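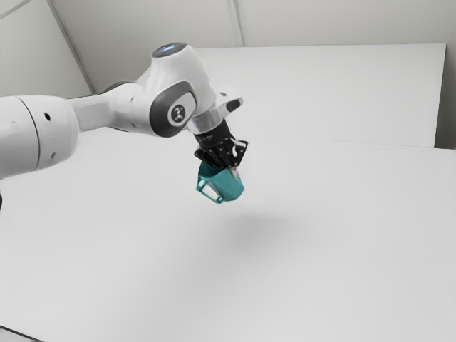

Khairul Osman
Hard water and kettles, a thread

1/ Moved to Brarwood in May. Mains supply here is bore water, and the kettle had a white crust on the element inside a fortnight. Notes follow for anyone on the same supply.

2/ The crust is mostly calcium carbonate. Heating drives carbon dioxide out of the water, the bicarbonate breaks down and the carbonate settles on the hottest surface. Temporary hardness, in the textbooks.

3/ It's harmless to drink. It does slow heat transfer, and it flakes. The flakes are what you see in the bottom of the cup.

4/ Citric acid works better than vinegar and doesn't smell. I use 2 level tablespoons to a litre, bring it to the boil, switch off at the wall and leave it for half an hour. Rinse twice, boil once with plain water, tip that out.

5/ Don't use it on bare aluminium. Check the manual if the kettle has a coloured coating inside.

6/ Jug filters: the ion exchange type does take out some calcium. Mine was good for almost four weeks, then the crust came back. Volker Görtz, two streets over in Ladefoged, gets five. His side of the creek is on the dam supply.

7/ A magnet clamped to the pipe made no difference I could measure. Same titration kit, same tap, before and after - identical drop count.

8/ Someone asked about tea. The film on top is calcium plus polyphenols from the leaf. A squeeze of lemon clears it, and so does filtered water.

9/ Dishwasher salt is a separate subject. Will post the softener settings once I find the booklet.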